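Wednesday is kit night, and after 76 muddy rugby shirts I've got firm views! Rinse in cold water first - hot sets grass stains. 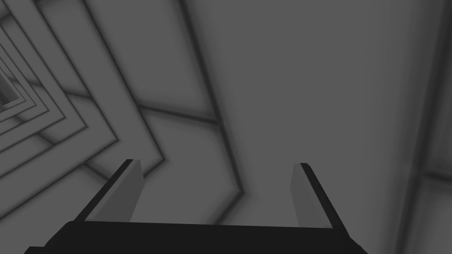 Then soak for 4 hours with soda crystals, collars undone.

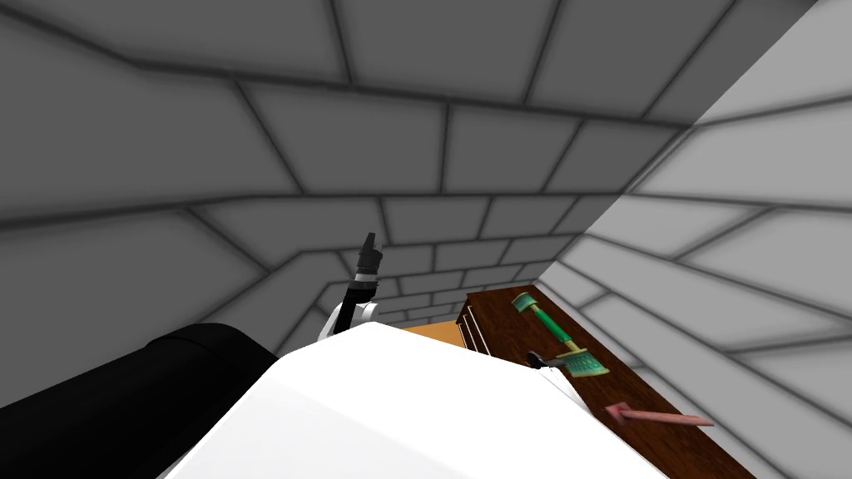
Can boots go in the machine? Best not, the glue suffers. Brush them and stuff with newspaper.

Mouthguards get a cool rinse and a vented box.

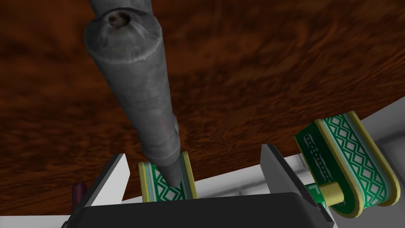 *Grey cylinder, worn surface*

Darlene Ross swears by bicarb for smelly bags.
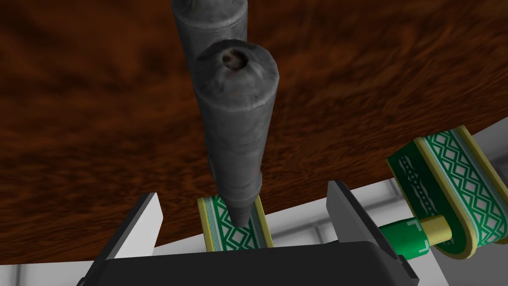

Studs next - grease the threads lightly before screwing them in. Old metal can look as mottled as that big grey cylinder with the brownish ring round its hole, so wipe studs dry every time.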